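Bitano 叠衣服数据集 开放日补充包 说明文档

先说一下这个包是怎么来的。四月份我去 Pumby 的开放日玩了一整个下午,本来只打算看看热闹,结果被拉着试了手持夹爪,又跟组里的人聊到天黑,回来以后就答应帮他们把开放日那批数据的说明写出来。所以这份 README 一半是数据卡,一半是参观笔记,语气比较随便,大家将就着看。要是只想知道文件怎么读,直接跳到“目录结构”那一节就行。

这个包里有什么

开放日补充包一共 1350 段演示,全部是用手持夹爪做的家务操作,衣物类占了绝大多数:T恤、长袖、裤子、毛巾,还有少量枕套。主数据集(就是大家平时说的 Bitano 主包)有 3000 段,和这个包是分开发布的,编号不重叠,可以放心合并。参与采集的一共 25 个人,既有 Pumby 的老手,也有像我这样当天才第一次摸到夹爪的访客。

每段演示包含左右两只夹爪各自的视频、夹爪开合宽度、六自由度位姿,再加一句文字任务说明。文字说明是中文的,英文版由 Mwajuma Odera 校过一遍,她改掉了我好几处很丢人的翻译(我把“对折”全写成了“打折”,谢谢她没有当场笑出来)。

开放日那天

活动分两块。前半场在 Pumby 的大房间里看机械臂回放,Brian Nzioka 负责讲解,他把训练好的策略放到双臂平台上叠毛巾,连着叠了好几条。有一条叠到一半滑下去了,他也不着急,复位重来,顺便给大家讲为什么毛巾边缘那么难夹。我很喜欢这种演示,失败的也照样给人看,比剪得漂漂亮亮的宣传片有意思多了!

后半场就是动手环节,大家分组到不同的场地去采数据。场地有布置成客厅的,有厨房的,也有卧室的。我分到的是叠衣服那一组,在床上叠。

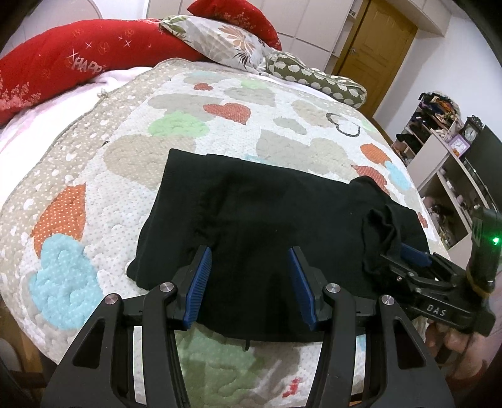 叠衣服这个任务,我原来以为最难的是夹准,试过才知道难的是判断“下一步该动哪里”。人用手的时候根本不会想这个问题,手一摸就知道哪边还鼓着,换成夹爪就只能靠看。拿这件黑色的来说,主体已经折成一个挺宽的长方形了,可右端还有一团布拧在一起,褶子很深,第二只夹爪正对付着它。黑布本身又吃光,褶皱的层次在视频里不太好分辨,标注的时候我来回拖了好多遍进度条。好在底下的被子花花绿绿的,衣服的外轮廓倒是很清楚,做分割的朋友应该会喜欢这种样本。

Brian 教了我一个办法:遇到拧成团的部分先别急着折,用一只夹爪轻轻压住已经折好的地方,另一只夹住布团往外带,带开了再折。听起来简单,我头几次一压就把整件衣服拖歪了,他在旁边说“松一点,再松一点”,说得我手都僵了。后来慢慢找到感觉,速度也上来了。

目录结构

解压以后第一层按场地分文件夹,客厅、厨房、卧室各一个。每个场地下面按采集人编号再分,编号是匿名的。每段演示一个子文件夹,里面有左右视频各一份、一份位姿表、一份开合宽度表、一份任务说明文本。位姿表和开合宽度表共用同一套时间戳,不用自己再对齐。视频的时间戳是单独存的,读的时候记得按时间戳去取最近的一帧,直接按行号对应会越往后偏得越多。我第一次读就栽在这里,查了一晚上。

读取脚本放在 tools 文件夹里,叫 Banex,是组里自己写的小工具,可以预览、裁剪、导出。预览功能很好用,导出目前只支持一种格式,想要别的格式得自己改。

标注说明

每段演示打了三种标签:任务类别、衣物颜色深浅、是否完成。“是否完成”由采集人自己先判断,再由另一个人复核,两个人意见不一致的一律标成“存疑”,没有强行统一。训练的时候要不要用存疑样本看你自己,我的建议是先留着,里面有不少夹歪了又救回来的动作,学恢复动作挺有价值的。

另外有 9 段标了“中断”,都是采集中途位姿跟踪丢失造成的。文件没删,默认加载时会跳过,想看的话在 Banex 里把跳过选项关掉。

已知问题

深色衣物的样本偏少,而且集中在卧室场地,单独拿来评测的话要小心。

访客采的数据动作普遍比较慢,停顿也多,和主包混着训之前最好看一眼时长分布。我自己那几段停顿尤其多,先给大家道个歉。

位姿在夹爪离床面很近的时候偶尔会抖,Mwajuma 正在做平滑处理,下一版会换掉。

厨房场地有几段文字说明写得太笼统,只有“收拾一下”四五个字,我还没来得及补。

使用和反馈

研究和教学随便用,二次发布请保留这份说明。视频里能看到家里的陈设和操作人的手,请不要拿去做身份识别一类的事情。

双臂回放的那套代码叫 Koutsoukos,不在这个包里,Brian 说整理完会单独放出来。发现标签有错的话,把演示编号和出错的时间点一起发到项目页的问题区,我每天晚上会看一遍。如果是文字说明的错,多半是我写的,直接改了提交上来也行。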